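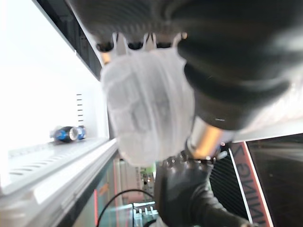
图1 腕部相机的画面。蓝色饮料罐横放在白色层板上,黑色线缆在下方弯成弧形。

4.2 腕部线缆与手部的维护

本节说明 Stulport 工作单元的日常维护方法。该单元由一台人形机器人和一台带抽屉的冰箱组成,任务是取放饮料瓶和饮料罐。在我们的记录里,停机的主要原因是腕部线缆,手指的故障比较少。线缆太短时,腕部转到极限位置会拉紧接头;线缆太长时,它会进入腕部相机的视野,也容易碰到层板的前沿。图1中可以看到线缆与层板的相对位置。

我们把线缆的自由长度定为比最大行程多95毫米。这个数值是在 Roltonbridge 的试验台上得到的,后来没有再修改。安装时,先让手臂伸到抽屉的最低点,再固定腕部的扎带。如果先固定扎带再移动手臂,余量常常分配在错误的一侧。
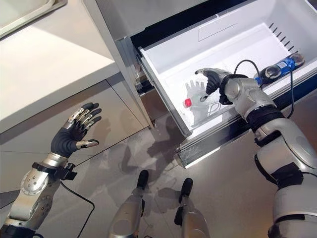
文/Gebhard Fankhauser
Denthorpe 机器人维护研究组

抽屉取瓶是对线缆要求最高的动作。右手向下进入抽屉,握住横放的透明瓶子,此时腕部线缆从抽屉后部的上方拱过,再沿手臂右侧下来。维护人员应在这个姿势下检查弧线,确认它不接触抽屉内壁,并且手指合拢时接头不受侧向力。左手在同一时间保持张开,停在抽屉外面。

每次开机前的检查分三步。第一步,用手轻拉两侧腕部的接头。第二步,在低速下完成一次抓取,同时观察腕部相机的画面。第三步,擦拭指尖,检查手指表面的软质材料有没有裂口。腕部的小螺钉每月按力矩表复查,发现松动时更换螺钉,不重复使用旧件。

在1,301次取放中,由线缆引起的停机共有九次,其中多数发生在更换扎带以后的第一个班次。因此我们要求更换扎带以后重新测量自由长度,并把结果写入单元日志。相机的外参在更换手部以后也需要重新标定,标定步骤见4.3节。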